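Section 5: Recording your first set of examples

By now your Clastano bench should be bolted together, both arms should be talking to the computer, and you'll have done the joint check from Section 4. If you skipped the joint check, go back and do it, please! I once recorded a whole Monday with the left elbow slightly out and had to bin the lot.

I'm using the fruit task for this section (it's called "plate and bag" in the Skollow menu) as it's the one I know best. You can swap in your own bits and pieces, but for a first go I'd stick to what's in the list.

What you need on the table

One round plate, heavy enough that it won't skate about when a gripper nudges it. Some fruit, real or pretend. A thin plastic bag, the floppier the better. That's your lot. Clear away mugs, screwdrivers and anything else you don't want the system learning about.

Setting up

1. Wipe the tabletop and let it dry.

2. Put the plate near the front, in the middle, where both grippers can get to it without stretching.

3. Arrange the fruit on the plate. I like small fruit bunched up next to something bigger and darker, plus a leaf or two, so there's a bit of variety.

4. Drop the bag behind the plate. Don't smooth it out! A crumpled bag is what you'll meet in real life, and it should land differently every time.

5. Bring both arms to the ready position, one gripper by the bag and the other over the plate.

6. Check the cables. They need enough slack to follow the arm all the way, with no loops hanging where a gripper could hook them.

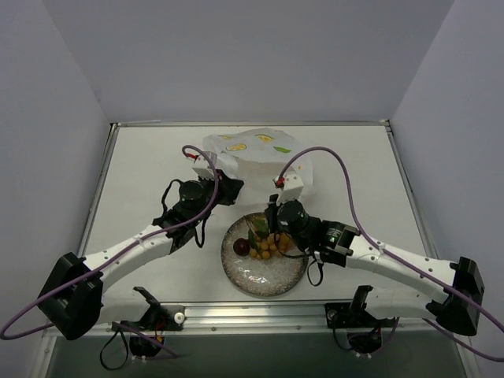
Prolcombe wrote in after the first edition of this guide to say that step 4 had caught them out: they'd folded the bag neatly for every single run, and the trained arms then hadn't a clue what to do with a messy one. Could the guide please shout about it a bit more? Consider it shouted. Mess the bag up between runs, every run.

Recording

7. Press Start and wait for the beep. Anything you do before the beep is lost.

8. Move the arms through the task at a calm, steady pace. Lift the bag by its edge with one gripper, open it with the other, then take the fruit across a piece at a time.

9. Press Stop as soon as the last piece is in. Long pauses at the end teach the arms to dawdle (mine were champion dawdlers for a fortnight).

10. Mark the run Good, Rescued or Bad. Rescued means you dropped something and picked it up again. Keep those, they're useful.

11. Put everything back, shift the plate a little, and go again.

CAUTION: Keep your hands outside the side walls whenever the arms are powered. If you need to reach in for a runaway grape, press Hold first and wait for the light to go amber.

Note: soft fruit bruises and then leaks. Change it when the plate gets sticky, or your grippers will start slipping halfway through a lift.

How many runs?

Do 36 before you train anything. It won't be brilliant, but it'll show you whether your set-up is sound. I got decent results at 136 and stopped fretting at 835, which took me most of June. Take a break every half hour or so, as tired hands make jerky runs and the jerkiness goes straight into the training.

When you've got your first batch saved, copy it to a second drive and turn to Section 6, where we sort the runs and throw out the duds.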